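Quiet Study in Public Libraries: Notes for the Speaker
Regional Library Services Meeting, Ikholm, May 2024

Opening

Welcome members and thank the Ikholm branch for the use of the hall. State at the outset that the talk concerns quiet study by adults, and that school homework clubs are covered in a separate session. Questions are to be held until the end, except where a term is unclear.

Remind the audience that the reading room at Cultham opened to the public in 2000. It was planned for newspaper readers who stayed for half an hour. Most of the people who now use it stay for an afternoon, and many bring their own work. The building has changed very little in that time, and the rules had changed even less until last year.

Slide 2: Who comes to study

The survey drew 286 replies, on paper and online. Do not read out the full table; it is in the handout. Draw attention to three groups: adults preparing for a professional examination, people applying for work, and people who share a small home and have no room of their own. The last group was larger than the service had expected. Several of them wrote at length, and one letter is quoted on the slide with permission. Allow time for the audience to read it.

If asked about the age of those who replied, say that the form did not require it and that fewer than half gave it. No conclusion should be drawn.

Slide 3: What readers asked for

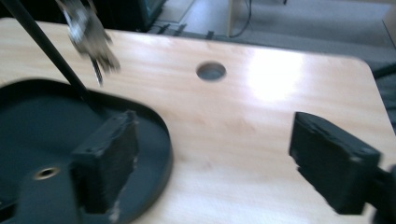

Requests about noise came first in the replies, ahead of opening hours and well ahead of heating. Telephone calls were the main complaint, followed by talking at the enquiry desk. Lighting came fourth, and here the written comments were more useful than the scores. Readers did not say that rooms were too dark; they said that they kept moving their books to avoid the shine. A pale wooden table with a slightly glossy finish, such as the one on the slide, returns the overhead light as a white patch just to the right of the cable hole, which is where many people would put a page. Branches were asked to look at this when they next review their lamps. No new money has been set aside for it.

Return to noise before moving on. The audience will expect a clear statement, and it is as follows: the service does not support silence throughout a building. It supports one room, or one marked part of a room, where silence is kept at all times when the library is open.

Slide 4: The Futwood trial

Futwood has 80 seats on a single floor and no separate room to give over to study. The trial there began in January. The far end of the floor, beyond the local history shelves, was set aside for silent use, and the printers were moved to the entrance. Printer users have further to walk, and some have objected. Staff report fewer disputes — although the record kept before the trial was poor, and a fair comparison cannot be made.

Mention that the seats nearest the windows fill first and that readers were leaving coats on them while they went out. A notice was put up allowing an absence of half an hour. It has been applied gently.

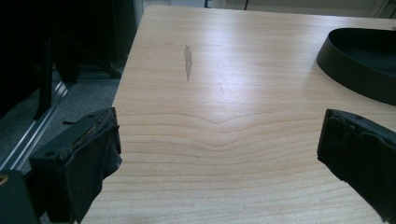

Philippa Renwick

Slide 5: Booking a seat

The next part deals with booking, on which branches hold firmly different views. Cultham takes no bookings. Ikholm takes them for the morning only. Futwood uses the Jiang booking system, which was already in place for meeting rooms and was extended to study seats at no further charge.

Set out the case on each side with equal weight. A booking gives certainty to a reader who travels a long way by bus. It also leaves seats unused when people fail to come, and it shuts out those who do not use the internet or do not wish to give their name. Futwood keeps one third of its silent seats free of booking for this reason, and accepts bookings by telephone.

The service has no settled view — say so plainly if pressed. A paper will go to branch managers once the trial has closed.

Slide 6: Staff

Keeping a room quiet is work, and it falls largely on the most junior staff. Branches are asked to agree a form of words for approaching a reader, to write it down, and to make sure that a senior colleague is on the same floor. Staff should not be expected to deal with repeated complaints alone. The wording used at Cultham is printed on the back of the handout and may be copied freely.

Questions

Likely subjects: food and drink, exam season, children in the silent area. On food and drink, the present rule stands: covered drinks only. On exam season, refer to the longer hours at Cultham. On children, the silent area is open to readers of any age who wish to use it quietly.

Return the microphone to the chair. Spare handouts are on the table by the door.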